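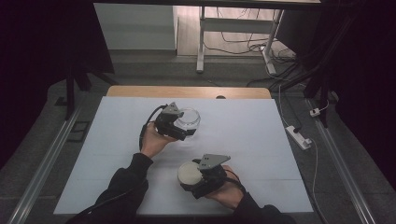 Zeltisham Overnight Balm is a thick, unscented face balm for dry and very dry skin, made by Ploltuvano in Preninby. It is sold as a single size and replaces the older Zeltisham Night Cream, which was discontinued in March. Like the jar on the white board, the balm jar is clear glass, so the level can be checked without taking the lid off. Jars can be washed and reused once empty. The lid is aluminium with a paper liner.

The balm contains oat oil, shea butter, beeswax and vitamin E. There is no water in it and no added perfume. It is pale yellow and smells faintly of wax. Because of the beeswax it is not suitable for vegans.

How to use
Take an amount the size of a pea and warm it between the fingers. Press it on to clean, slightly damp skin, avoiding the eyes. Most people will need it only at night. It can also be used on elbows, knuckles and heels. It will mark silk and satin pillowcases if put on too heavily.

The balm goes grainy if it has been left somewhere cold. Stand the closed jar in a bowl of warm water for 17 minutes, then leave it to set at room temperature. The texture is not quite as smooth afterwards but it works the same.

Details
Product code: 3249
Keep for: 8 months after opening
Sold singly or with the Nic Giolla muslin cloth

The recipe was written by Mereana Mahuika, who also makes our cleansing bar and the lip balm in the same range. She changed it once, to cut down the beeswax, and jars from batch 142 onwards are the softer version. The batch number is printed on the base label.

Patch test on the inner arm before first use. Do not use on broken skin. Unopened jars may be returned to the Preninby shop with the receipt.

Page updated 2020-11-21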